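本网站使用 Cookie 记录语言选择和询价单内容。继续浏览即视为同意，也可以在浏览器中关闭。

Visinov 双臂台面整理工作站
Bradska 产品资料组 六月

Visinov 是一套装在工作台边上的双臂设备，用来做台面上的零碎活：把小件东西拿起来、放进容器、换个容器、摆回原位。买它的单位大致有三类，一类是做小批量装盒、配套的车间，一类是酒店和公寓的布草间、茶水间，还有一类是教学和试验室。询价时大家问得最多的一句话是“它现在到底能不能干家务”。本页把能干的、勉强能干的和不能干的分开写，规格和安装要求放在后面，只关心尺寸的读者可以直接往下翻。

先说结论。固定台面、固定光线、东西的种类事先定好，这样的活可以交给它，人在旁边做别的事，隔一阵子过来看一眼。台面每天换样子、东西每天换种类的活，它能做一部分，但要有人守着。走来走去的活它完全不做，底座是固定的，没有轮子，我们也不建议用户自己加轮子。

机器组成

标准配置包括两条机械臂、两只夹爪、一台控制箱、一台固定式相机、一套急停和一份 Revis 软件授权。工作台不包含在标准配置里，可以另购，也可以用自己的。

两条臂可以同时动，也可以只开一条。很多活用一条就够了，另一条停在旁边。双臂一起用的场合主要是一手扶住、一手放，比如扶着袋口往里装东西，或者按住盒子合盖。双臂协同比单臂慢，因为软件要留出两臂之间的避让距离，这个距离可以调小，但有下限，用户权限改不到下限以下。

夹爪有几种手指可以换。尖头手指适合伸进窄口的容器，也适合夹薄边；平头手指适合夹盒子和方块；带软垫的手指适合夹玻璃和水果。两条臂可以装不同的手指，软件里要分别登记。换手指用随箱附带的内六角扳手，换完必须做一遍夹爪归零，不归零的话夹持力会偏，夹纸制品时尤其明显，杯壁会被捏皱。

腕部有一根外走的线缆。安装时请按手册留出余量，不要为了好看把线捆紧。捆紧以后腕部转到极限位置会拉扯接头，这种损坏不在保修范围内。

Revis 是配套软件，管动作录制、视觉识别、任务编排和日志。录动作可以用手拖着机械臂走一遍，也可以用遥操作手柄。前一种适合粗的路径，后一种适合细活。录完的动作可以分段保存，以后拼进别的任务里。

主要规格

单臂有效作业半径：600 毫米
单臂额定抓取重量：300 克（含被抓物和临时加装的手指护套）
腕部可倾斜放置角度的标定步距：10 度
安装方式：台面夹持或螺栓固定
供电：单相市电，随机附电源线
控制箱：立式，可放台下，进风口一侧须留空
相机：固定安装，位于工作区侧面或上方
通信：有线网口，无线仅用于查看日志
软件：Revis，随机授权，按台计
使用环境：室内，无凝露，无油雾

额定抓取重量请认真看。有人拿满装的大瓶饮料来试，夹得起来，就认为规格写得保守。夹得起来和能连续干活是两码事，超重以后关节温升加快，定位会漂，放的时候容易磕到容器边沿。长期超重使用的机器，日志里都有记录，返修时我们会看。

能不能做家务和车间杂活

下面按活计来讲。判断依据是我们在 Craddock 试验间做的长期试用，加上已交付用户寄回来的日志。试用期间做完整流程的任务一共 1715 次，中途由人接手的也算在内，接手的原因都写了记录。记录全文不公开，签了试用协议的单位可以到现场看。

小件装杯、装盒

这是目前做得最稳的一类。台上放几只敞口容器，旁边放小件，机器按颜色或者按种类把小件放进指定容器。小罐头、瓶盖、积木、茶包、小包装调料都试过。容器用硬质塑料盒的时候几乎不用管。用纸杯要难一些：纸杯轻，空杯子被手指一碰就会挪位，杯沿又有卷边，手指下去时如果偏了一点，会压在卷边上。我们的做法是让手指先停在杯口上方，相机看一眼再下去，多花一点时间，换来的是杯子不容易倒。

杯里已经有东西以后，再往里放就更讲究。小罐子在杯里会互相靠住，斜着的、横着的都有，后放的那个不一定能落到底。机器判断不了杯里还剩多少空隙，它只看得见上面一层。所以装满的判定要由人事先给定，比如每只杯子放到几件为止。给定以后它会照办，不会多放。没有给定的话，它会一直放，直到东西滚出来为止。这一条在手册里写得很明显，但每次培训都有人略过。

把东西从杯里拿出来比放进去难。手指要伸到几件东西之间，两侧都要有空，夹住以后往上提，旁边的东西会被带着动。尖头手指在这里有用，可是夹圆的东西接触面小，容易滑。目前我们对外只承诺“从浅容器取单层小件”，从深杯里取叠放小件放在试验功能里，默认关闭。

台面归位

把散在台面上的杯子、笔、盒子摆回固定位置，能做。前提是台面颜色与物品有区别。白台面配透明塑料片是常见的麻烦，透明薄片相机经常看不见，看见了也判断不准边在哪里。胶带头、包装膜、标签底纸都属于这一类。我们的建议是把它们排除在任务之外，由人随手收走。软件里可以打开“未知薄片提示”，打开以后遇到疑似的区域会记一条日志，不会去夹。

两张桌子拼在一起用的用户要注意接缝。接缝两侧哪怕只差一点高度，底面平整的杯子推过去也会卡住。Visinov 移动杯子一律采用提起再放下的方式，不在台面上推，所以接缝本身不影响搬运，但放置点不要设在接缝正上方，杯底一半高一半低，放完会晃。把放置点往前或往后挪开就行，不需要垫平。

叠毛巾、叠衣服

能叠方巾和洗碗布，双臂做，慢。毛巾要先由人摊平，角要露出来。从一堆衣物里自己拎出一件、找到领口、抖开、叠好，这一整套目前做不了。录动作录得再仔细也不行，布料每次落下的形状都不一样，照着录好的路径走，走到第二步就对不上了。Revis 的下一个大版本会改进找角的部分，改进完也仍然要求单件摊放。

布草间用户现在的用法是人摊、机器叠、人码垛。这样分工以后一个人可以兼看别的事，省下来的是弯腰和重复动作，时间上省得不多。想靠它缩减班次的单位，我们在售前会直接劝退。

洗碗和收碗

洗碗不做。机械臂没有防水等级，夹爪关节怕水，也怕洗涤剂残留。收碗可以做一部分：把干净的、干的杯碟从沥架上取下来放进托盘，杯子口朝下的也能夹。碟子叠在一起的不行，手指插不进去。

带把手的杯子要在登记物品时把把手方向选上，不选的话软件把它当圆柱体，夹的时候手指可能正好撞在把手上。

擦桌子

能拿着海绵走直线和回字形，压力保持得不错。看不出哪里脏，也看不出擦干净了没有，所以只适合按时间定点擦。桌上有东西时必须先归位再擦，两个任务可以在 Revis 里串起来，中间加一次相机确认。擦完的海绵要由人来洗。

厨房备料

切菜不做，任何刀具都不支持，夹持刀具属于禁用项目，软件会锁定，私自绕过的机器不再提供服务。把称好的小碗材料倒进锅里可以做，冷锅冷料。热油热汤的附近不要安装。

车间配套装盒

这一类是用户最多的。把几种小零件按清单放进同一个盒子，少放会报警，多放也会报警。零件来料整齐的话，机器的速度比熟手慢，胜在不会漏。来料散乱的话，要加一个振动盘或者平铺料盘。夹不起来会重试，重试仍然不行就停下来亮灯等人。灯的位置请装在人平时能看到的方向，有用户装在控制箱背后，一停就是一上午。

带油的零件要先擦。手指沾了油以后后面的活都会受影响，纸制包装也会被蹭脏。

拧瓶盖、开罐

瓶盖能拧松，要求双臂，一臂扶瓶。第一圈由人拧开的效果最好。易拉罐拉环不支持。有几家用户自己做了撬片，能不能用由用户负责，我们没有测过。

插线、穿绳

不支持。现在的视觉精度和夹爪手感都不够。请不要因为看到网上某些演示就认为参数调一调能做到。

哪些单位适合现在就买

活是重复的，东西种类少，台面可以固定下来，有一个人愿意花时间学 Revis，这样的单位适合现在买。学会录动作和改放置点不需要编程基础，按培训教材走，第一天就能让机器把小件放进盒子里。把任务做稳要更久，多数时间花在收拾台面布局和统一容器上。

家庭用户我们目前不零售。原因写在这里：家里的台面每天在变，孩子和宠物会伸手，急停要有人守，售后上门也跟不上。来信询问的家庭用户不少，我们都按这个答复。什么时候会改口，眼下没有计划。

不确定自己的活适不适合的，可以寄样。把要处理的小件和容器各寄一份到 Craddock，附一张台面布局草图，写清楚想要的结果。我们试完会给一份书面结论，行就写行，不行就写哪一步不行。寄样试验免费，样品默认不退，需要退回的请在箱内注明并附运费到付信息。

安装和场地

工作台要求稳、平、不晃。用手推台角，台面晃动超过肉眼可见的程度就不合格。轻便折叠桌一律不行。台面颜色建议浅色哑光，高反光的不锈钢台面要铺垫子。浅色台面上影子会比较明显，机械臂自己的影子也会落在工作区里，识别一般不受影响，但顶灯只有一盏且很强的时候，影子的边缘会被当成物品边缘。处理办法是加一盏侧灯，或者把原来的灯加柔光罩。

相机和机械臂的相对位置装好以后不要动。清洁时碰到了相机，要重新做一次手眼标定，步骤在 Revis 的“维护”页里，照提示把标定板放到台上几个位置即可。

相机看得到的范围要比工作范围大一圈。机械臂本身会挡住一部分视野，臂从容器上方经过的时候，后面的杯沿常常看不全。Revis 会在臂移开以后补看一次，任务里请不要把“臂移开”这一步删掉。有人为了快把它删了，结果放第二件时用的还是旧位置，杯子早就挪了一点，东西放到了杯子外面。

急停按钮要装在人站着伸手能碰到的地方，不要装在机械臂活动范围以内。每次开机先按一次急停，确认能停，再松开使用。两条臂的急停是联动的。

人和机器之间不强制装围栏，但用户所在单位有更严的规定的，按更严的来。机器运行时不要把手伸进工作区去扶杯子。它碰到阻力会停，停之前还是会碰到人。

日常维护

每天收工时让两条臂回到停放位，关夹爪，关控制箱。

手指表面用无绒布蘸清水擦，拧干再擦，不要用酒精，软垫会变硬。手指上有镂空的型号，孔里会积灰和纸屑，用软毛刷刷，不要用针挑。

每周看一次关节处的黑色护圈有没有翘边，看一次外露螺钉有没有松动。发现松动请用随箱扳手按手册扭矩上紧，不要涂胶。

每月备份一次 Revis 的任务文件。控制箱里有自动备份，但换主板时会丢，自己留一份省事。

夹爪归零建议在每次换容器种类以后做一遍。从塑料盒换成纸杯，不归零也能跑，捏皱的比例会上来。

常见故障

放下时东西弹出来：松爪高度太高，在任务里把松爪点调低。

杯子被带倒：手指抬起的方向没有改成竖直，或者张开幅度不够就抬。纸杯里件数少的时候最容易发生，杯子太轻，可以在杯底放一片垫片压住，垫片计入容器，不计入小件。

同一件东西反复夹空：多数是物品登记的高度不对。压扁的罐子、鼓包的小包装请单独登记。

两条臂互相等：避让区重叠。把其中一条臂的停放位往外挪，或者把任务改成单臂。

识别颜色出错：先看灯，再看物品登记，最后才看相机。黄色和浅灰色这样的组合在暖光灯下也能分清，白色和浅灰不一定，建议容器之间颜色拉开。

日志里出现“未知薄片”：台上有透明或半透明的东西，拿走即可。

机器停住但没有报警灯：检查灯的接线，再检查 Revis 里是不是把任务设成了单步。

附件和选配

尖头手指、平头手指、软垫手指，成对出售
浅料盘，哑光，可叠放
容器定位垫，放杯子用，带浅凹
侧灯和柔光罩
停放支架
遥操作手柄
Revis 离线编辑授权，可装在办公电脑上，不连机器也能改任务

容器定位垫值得单独说一句。用纸杯干活的用户，加了定位垫以后人工接手明显减少，杯子放回去的位置每次都一样，软件也少看一次。不用定位垫同样能做，台面上直接放两只杯子并排也跑得起来，只是杯子之间要留出手指张开的宽度。

保修和服务

整机保修自验收起算，手指和软垫属于耗材。超重使用、进水、夹持刀具、擅自改线造成的损坏不保。远程协助需要用户在控制箱上按键同意，没有同意我们进不去。软件升级由用户自己决定时间，升级前请备份任务，升级后把常用任务各跑一遍再离人。

二手机器可以过户授权，联系时请提供控制箱铭牌照片。租赁机型与销售机型相同，租期内的维护由我们负责，耗材由租方负责。

询价时请写明

要处理的东西是什么，什么材质，最重的一件多重
放进什么容器，容器口朝哪里，敞口还是带盖
台面多大，什么颜色，有没有拼缝
灯从哪里来，白天有没有直射阳光
有没有人能守在附近
希望机器停下来的时候谁来处理

这几项写清楚，多数情况下不用来回问。只写“想要一台能干家务的机器人”的询价，我们会把本页发回去。

现场演示

Craddock 试验间每月开放演示，日期提前在询价邮件里确认。演示内容默认是小件装纸杯和台面归位，想看别的请提前寄样。演示用的就是销售机型，录好的任务当场跑，参观的人可以自己挪杯子、换小件，看它怎么应付。有时候它应付不了，会停下来亮灯，我们照常处理，处理的过程也算在演示里。

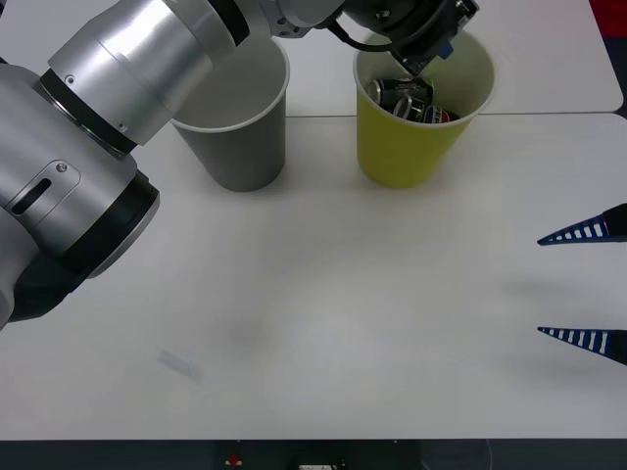 自带样品的单位请早到一会儿，登记物品需要时间。深杯取件仍然是试验功能，想看的可以当场打开，结果不作为验收依据。演示结束后可以把跑过的任务文件拷走，用 Revis 离线编辑授权打开，放置点、松爪高度和件数上限都能看到，买不买机器都可以拿。

最后更新：六月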